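Komwood Clothes Swap – Your Questions

I get a lot of the same emails before every swap, so I put the answers in one place. If yours isn't covered, write to me and I'll add it!

How does it work?

You bring clothes you don't wear anymore, you get a token for each piece, and you trade your tokens for things other people brought. It costs 5 dollars at the door, and that goes straight to the hall rental. The fall one is in October at the Flakomham hall, same as last year.

How much can I bring?

Up to 65 pieces per household. Yes, there's a reason it's such an odd number – it used to be 50, then a family of six asked very nicely. Please don't show up with more and hope I'm in a good mood.

Do things need to be washed?

Yes, please. Washed, dry, and no strong perfume (my nose gives out by noon otherwise). A missing button is fine if you pin a note to it. Holes and stains are not.

Do I have to fold everything?

I'd love it if you did. T-shirts go the long way, into a narrow strip, and then I finish them off myself to fit whatever table they land on. Pants just need folding once at the knee. Coats and dresses can come on hangers, and you'll get your hangers back if you put your name on them.

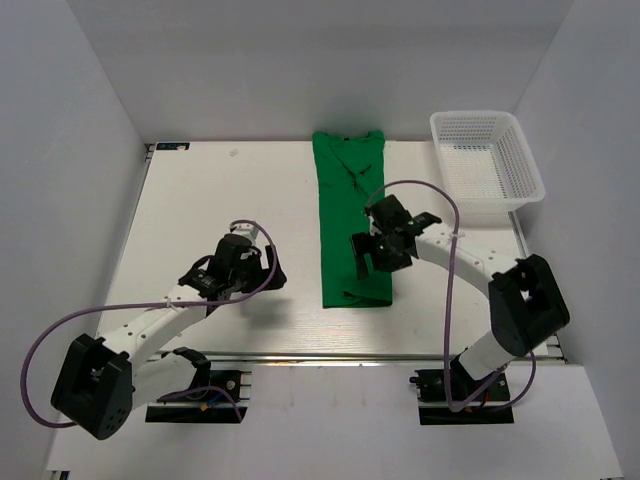

A green top, folded the long way.

Can I bring shoes and bags?

Bags yes, shoes only if the soles are clean. No underwear or swimsuits, even with the tags on. I know, I know, but sorting them is no fun.

What if I don't use all my tokens?

Keep them! They're good at the next swap, and also at the little one we run in Farina every spring. I can't replace lost ones though.

Where do the leftovers go?

Kitonell picks them up that same evening for their thrift store. Last time there were 473 pieces left over, mostly kids' stuff and a whole lot of jeans.

Is there parking?

Behind the hall, and it fills up by 9 a.m. The street out front is free too, just stay clear of the bakery's driveway.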